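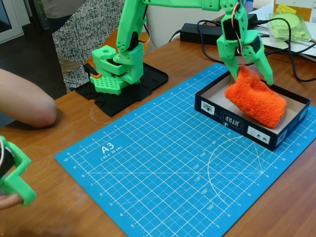
Orange fluffy piece in the navy box, on the A3 mat.

Notebook, back desk
19/01/2020

Quiet Sunday, so I got on with the box question and the mats. Notes in the order I did things, some of it out of order because I went back and forth.

Boxes

We have three kinds on the shelf now. The shallow navy ones with the pale inside, the plain brown ones from Hillier, and the lidded white ones left over from the Belano order. For the soft goods I want to settle on one and stop using whatever is nearest.

Navy: open top, low walls. The pale floor is the best thing about it. Orange shows up on it right away, and I expect the gray and the dark green pieces will too. The navy sides look good on a shelf. Against it: the old labels. There is a white sticker with a small logo at one end of the front wall, a white label with little icons at the other end, and another small one on the side. HVRP is printed straight on the wall, so that will not come off whatever I do with the stickers. If these go out to customers they need a sleeve or a band around them. If they stay in the shop as sorting trays I would leave the labels alone and put our own card inside.

Brown (Hillier): deeper, stiffer, no printing. Soft things vanish into them. You have to tip the box to see what is at the bottom, and brown on brown is hopeless for the tan pieces. Good for storage up high. Bad for picking.

White with lids (Belano): nice for gifts, but the lids stick in damp weather and the corners are already soft on most of them. Not ordering again.

Decision for now: navy boxes for sorting and for the desk, brown for storage, white until they run out.

Soft goods

The orange fluffy piece was my test item all afternoon. It is the awkward one. It has no real front, it picks up every bit of paper on the desk, and it springs back after folding. Laying it on a slant across the box works better than square to the sides. When I put it square it curled up against the wall and ended in a ball. On the slant it stayed where I left it, at least for the time it took to make tea.

Tried a sheet of tissue underneath. The tissue slides on the pale floor and takes the piece with it. Tried a strip of thin card bent into a low step, which held it but looked fussy. Tried nothing at all, and that was fine. So no liner for desk trays. For anything that gets shipped, one sheet of tissue folded over the top and a dot of tape on the tissue only, never near the fluff. Hillier sells the tissue in packs of 2,000 and that is far more than we need, so see whether Gratero will split a pack with us.

Lint: roll the piece with the sticky roller before it goes in the box, then wipe out the box with a dry cloth. I did it the other way around first and had to do the box again.

Mats

The big blue A3 mat stays on this desk. It is printed 45 x 30 cm and the grid is still clear, numbers readable along the edges, and the protractor lines in the corner area too. I had been reaching for the metal angle gauge out of habit when the mat has 75 through 165 printed right there in steps of 15. Used it today to mark the flap angle on the test sleeve and it was close enough for card.

Things to remember with the mat:

Use the same edge as zero every time. I measured one sleeve from the ruler marks and the next from the edge of the mat itself, and they came out different. Ruler marks only.

Box goes on the right, cutting on the left. With the box in the middle there is nowhere to lay the steel rule flat.

No hot glue on it. The old green mat in the back room has a wave in it from that and will not lie flat any more.

Wash with lukewarm water and dish soap, dry flat. Do not lean it on the radiator.

The small mat from the Lại workroom has gone soft on one side. I turned it over and it has some life left. Keep it for sandpaper and messy jobs.

Sleeve for the navy box

Made one test sleeve out of the gray card. Wraps the front wall and both sides, open at the back, 3 cm high. It covers the stickers and most of the lettering. Needs to be slightly taller. Score lines should be on the outside of the bend; I scored the inside on the first try and the card cracked along the fold. Second one folded cleanly.

Cut 10 blanks at the taller height and stopped there. Two of them have a nick at one corner from the blade needing a change, so 8 good ones. Nicked ones are in the scrap drawer for testing glue.

Glue: the stick holds the gray card to itself but lifts off the navy wall when you flex the box. Double-sided tape holds. The white glue made the card ripple -- skip it.

Desk

Desk top wiped down at the end. There is a new scratch in the wood near the front, not deep. The knife now goes back in the tin with the blade in. I found it open under the tissue and that is my own fault.

Pencil cup moved to the window ledge. I kept knocking it with my elbow.

Still open

Ask Gratero about the tissue.

New blades, the narrow kind. We are down to the last strip.

Try the slant with the gray pieces. They are flatter and may not need it.

Decide on inside card for the trays: name of the item only, or name plus the Belano order code. I lean toward name only, big letters. The codes change every season and then all the cards have to be redone.

Check whether more of the navy boxes can be had with no printing on the wall. If so the sleeve is not needed and I can stop fiddling with glue.

Left the orange piece bagged on the top shelf, next to the sleeves.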